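We use cookies to keep this site running and to see which student projects people read. By staying on this page you agree to that. Accept | Manage settings

Keeping the Wrist Rig Alive: One Semester of Looking After a Capture Cell

Student project report, Applied Automation track
Author: Efua Atinga
Project partner: Martim Torres
Supervisor: Nermina Hoxha

14 shares | 3 comments

So when project topics got handed out I wanted the arm. Everybody wanted the arm. Martim and I got the capture cell instead, and I sulked for a whole afternoon, and then I spent a semester on my knees with a roll of floor tape and ended up liking it more than anything else I've done in this program.

The cell is called Kellik. It was named before we came and the name is on the door, so it stays. Kellik is a spot in the back of the lab where a person sits at a small table and handles ordinary things while a camera at head height looks down and tracks two cube markers, one strapped to each wrist. The wrist poses go into a program called Cellness, which turns them into paths the arm next door can try to follow. Our job was the boring half: set the cell up properly, keep it running, fix it when it broke, and write down enough that the next pair doesn't have to guess.

What we inherited

Oriana Huenchumán ran the cell before us and left a notebook, which was mostly great. It had the camera settings, the marker sizes, and a page that only said "if left drops out, check tape FIRST." We didn't understand that page until week five. More on that below.

What we didn't inherit was any kind of routine. People used the cell, stuff moved, people used it again. When we ran our first check session the right wrist position drifted by 12 millimeters between the start and the end, with the hand parked on the same mark the whole time. For pushing a mug around, maybe you live with that. For picking up a pair of glasses by the temple you really can't!

Getting the table to stay put

We began with the table because it's the thing everything else gets measured from. It's small and light, and anybody who sits down bumps it. Our first idea was to clamp it to something, but there's nothing nearby worth clamping to. Second idea was rubber pads under the feet, and those did pretty well. We also put tape marks on the floor for the feet so we can see if it has wandered.

Then the cloth. Oriana's notes said to use a plain light cloth, and we tried to be clever and go without one. Bad move. The bare top threw glare right back into the camera, and tracking got jumpy whenever a marker passed over the bright patch. The cloth went back on the same day. We do smooth it flat before each session now, and we let the front hang loose. We tried pinning the front edge down and it tugged at people's forearms, and Martim complained so much that I took the pins out.

The cubes

Okay, the cubes. I could talk about the cubes for a long time (I have, ask my roommate).

Each one is a white cube with black square patterns on its faces, and the software only needs to see a face or two clearly to work out where the wrist is. The patterns are printed and glued on. Glue gives up at the corners first, and a lifted corner casts a thin shadow, and then the software thinks the edge of the pattern is somewhere it isn't. That was "check tape FIRST." Oriana had patched the left cube with clear tape, and the tape was going shiny at one edge. Under the ceiling lights it washed out half a pattern.

We peeled everything, cleaned off the old glue with alcohol, reprinted on matte paper and pressed the new faces down with a flat block overnight. Dropouts on the left side went from constant to hardly ever. I was so happy I took the cube home to show people. Don't do that, by the way, it got a dent in my backpack and I had to redo one face.

Straps were the next headache. There are two on each wrist and they need to be snug. With only one done up, the cube rocks when you turn your palm over, and the rocking looks exactly like a real wrist motion in the data. Ama Ankrah, who sat for most of our check sessions, has small wrists and the straps ran out of adjustment on her, so we added a strip of foam on the inside. It made a huge difference, and she said it stopped pinching too.

The cable problem

Week eight was the bad one. The right side started cutting out in short bursts, always while the person was reaching, never when they sat still. We swapped the cube. Same thing. We swapped the straps, which made no sense, but we were tired. Same thing. Nermina came by, watched for a minute and asked why the cable was tight.

It was tight. Somebody (me) had routed it straight down the wrist with no slack, so each long reach pulled on the connector. We gave it some slack near the wrist and let it run down along the arm, and the bursts stopped. Then I opened up the connector and one wire was hanging on by a few strands. I re-soldered it, put heat shrink over it, and wrote the date on the heat shrink in tiny letters.

The floor cables needed attention too. The long one used to cross right where you put your feet, and I tripped on it twice. It's over to the side now. I'd still like a proper cable cover there, and there's one on the order list from Lacson that hasn't shown up.

The daily check

By April we had a routine that takes less time than making coffee. The person straps in, sits with both hands at the front edge of the table and holds still while Cellness records 100 samples. Then they do a slow reach to each object on the table and come back. If the resting position after the reaches matches the one before within a couple of millimeters, we go. If it doesn't, we look at straps, then faces, then cable, in that order.

For objects we keep it dull: one big flat thing, one small fiddly thing. The big flat thing is a hardcover, the small fiddly thing is a pair of folded glasses. The book is good for checking the left wrist, because you have to turn your hand to get under the cover. The glasses are black, so they stand out on the cloth, and they go on the right, where the cable is, so any tugging shows up fast. 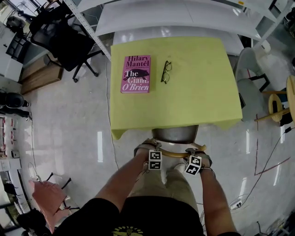 Figure 1. Wrist cubes strapped on at the test table, hardcover on the left and folded glasses on the right.

We logged 199 of these checks in total. The early ones are kind of embarrassing to read. Lots of "failed, no idea" in Martim's handwriting. After the cable fix the failures are mostly straps that somebody didn't pull snug, and those take seconds to sort out.

Things we got wrong

We waited way too long to write anything down. For the first few weeks we'd fix a thing, high-five, and forget which thing we'd fixed.

We also tried to rewrite the calibration script to make it faster. It did get faster, and it also flipped left and right in the saved files, and we didn't notice for 700 recorded reaches. Martim wrote a small script to flip them back, and we checked a bunch by eye, but I still don't love those files and they're in a separate folder called Coltitz with a warning in it. (Coltitz was our team name at a quiz night. There's no deeper meaning.)

And chairs. There are a lot of chairs and stools in that part of the lab, and people grab whichever is closest. A different seat means a different shoulder height, and then the forearms come in at a different angle and the cubes hide each other more. We asked people to stick to one seat for a session. They mostly do.

For whoever gets the cell next

Spare printed faces are in the top drawer, matte paper only please. The foam strips are in the same drawer. Replace both wrists' straps together or you'll end up with one stretchy side and one stiff side. The connector on the right cable is fixed but it's old, and I'd buy a new cable before I soldered that one again. Keep using Oriana's notebook, we added our pages at the back.

If the left side drops out, check the faces for lifted corners. I crossed out "tape" and wrote that in.

Thanks to Nermina for noticing the cable, to Ama for sitting through so many reaches, and to Oriana for answering messages long after she'd handed the thing over.

Liked this report? Sign up for the department newsletter and get new student projects by email. Unsubscribe at any time.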